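Home Articles Issues For Authors Contact

4. Household Practice After Washing

4.1. How participants decided that a textile was finished

In the first round of interviews, we asked each household to explain when a washed item is considered ready to be put away. We expected short answers about dryness. The answers were longer than this, and they often concerned the hand more than the eye. Most participants touched the item in two places, usually a seam and the middle, and only then decided. Several of them said they did not trust a dryer program to make this decision, even when the machine was new.

Of the 39 households in Wimville that took part, 17 dried everything on a line or a rack during the whole study period. The others used a machine for at least a part of the load. The difference between the two groups was smaller for clothing than for household linen. Napkins, dish cloths and small towels were treated in almost the same way by everybody: they were hung wherever a free place remained — over a chair, on a door handle, on the edge of the sink — and they were collected last.

This low rank of the small textile has a consequence for energy accounting. In the diary method, which we took over from the earlier work of Metwally and Bouzid, participants write down loads, and a load is described by its main content. A load with two bed sheets and a number of dish cloths becomes "sheets". The cloths disappear from the record, although they are washed more often than anything else in the kitchen. We therefore added a separate line to the diary in June, and the number of reported items increased in all households except the smallest ones.

4.2. Folding as a separate task

Folding was described by participants as work, while hanging was mostly described as something done in passing. The interview with Houda Alaoui is typical on this point. She folds in the evening, on the kitchen table, and she does not begin before the table is free from the meal. Other participants folded directly from the rack, and one folded only the items which guests may see.

We could not find a stable relation between the size of an item and the care given to its folding. Large items were often folded quickly by two persons. Small cloths were sometimes laid on the table flat, smoothed with the palm and folded twice, and sometimes left as they were (Figure 3).
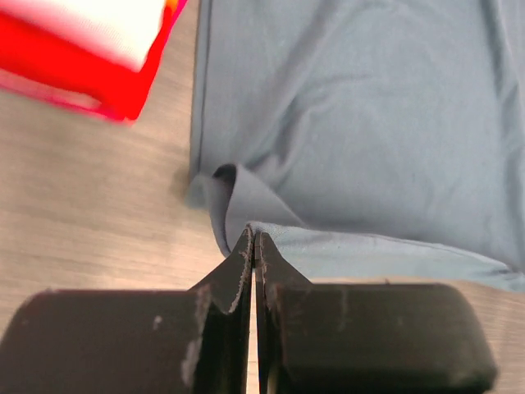
Santino Orellana

Figure 3. A blue-gray cloth on a light wood-grain tabletop.

The choice of surface was mentioned more often than we had planned for. Participants who had a large table folded more kinds of items, and those who used the bed usually stopped after the clothing. Our interview guide contained no question about furniture, so these remarks are incomplete and we report them only as an observation. In the second round the guide was corrected, and 30 of the households answered the new question. The results are given in Section 5, together with the ironing data, which need a different treatment.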